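4. Comparing two sets of hand-held grippers

OK, so you've got power and both units show up in the Mider panel. Now for the fun part! I do this section every time a new pair comes in, and it takes me 27 minutes if I don't stop to chat with Zoriana.

4.1 Plug in the left unit first, then the right. The panel names them in that order, and swapping the names later is a pain (ask me how I know).

4.2 Squeeze each trigger all the way and let go, 10 times. Watch the opening value on the panel. It should come back to the same number, give or take 2.

Note: If one side drifts, run the zero step from section 3 again before you blame the gripper. Taras sent back a perfectly good Horobets unit over this.

4.3 Set up the table task. I use dinner stuff: a tray, a plate, a piece of flatware. Thin, flat things are where the two jaw styles really part ways, so don't make it easy on yourself with a nice chunky mug.

4.4 Do 16 pickups with the Horobets pair, then the same 16 with the Kiltuvbridge pair. Same person, same chair height. Write down drops and do-overs as you go, not afterward.

Caution: Keep your fingers behind the trigger guard. The jaws don't close hard, but they do pinch.

4.5 Check your cable slack before each run. Reach for all four corners of the table with both hands. If you feel a tug anywhere, stop and re-route.

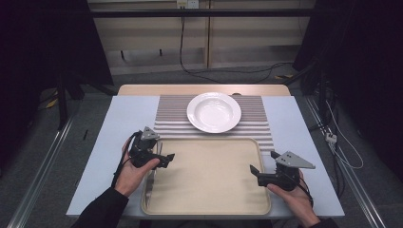

Cable routing matters more than I thought when I started writing this guide. A stiff cable pulls your wrist around and you end up grading the cable instead of the jaws. I like mine coming down along the hand, the way both black ones do there, with the jaws pointing in toward each other over the tray. The knife lying on the left side of the tray is my favorite test piece, by the way – come at it low and slow, and try it from more than one angle.

4.6 Save the session under your own name and the jaw style, then unplug the right unit, then the left.

Note: Nadiia likes to rerun 4.2 at this point and compare it with the first set of values. I skip it unless the drop count looks weird. Jaw swaps are in section 5.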